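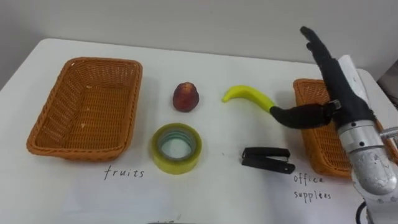 *Photo: Parvathi Salian*

**Sorting talk, my notes (09/03/2021)**

Say hello, wait for the door to stop banging, then start with the baskets. I love these baskets! Two of them, wicker, one at each end of a white table, and the word "fruits" written straight onto the tabletop in thin black ink. (Pause for anyone who winces at ink on furniture.)

Ask the room: where do you write the label, on the basket or under it? At Oltska we had 32 tubs with stickers on, and every time a tub moved the sticker went with it and the shelf made no sense. Go slowly here, people like to argue.

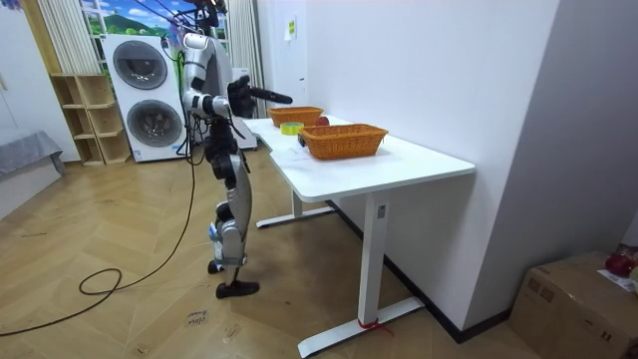 Photo credit: P. Salian / Liltska

Now the desk from further off. It's against the wall, long side in, and the baskets have a gap between them for the stuff you haven't decided on yet. I'm a big believer in the gap. Mention the roll of tape lying in it, because everybody's got one of those at home with nowhere to live.

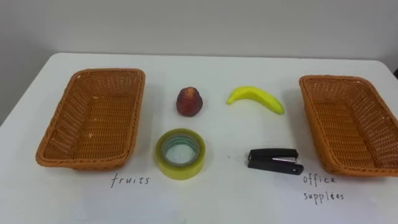
My own kitchen drawer next, the one I emptied in December – 221 bits and bobs, and I did write them all down. I tipped the lot out and had no space left to sort into. What I wanted was this table, with both baskets empty and just four things waiting in the middle. Then hand round the Tiwari sheets and take questions.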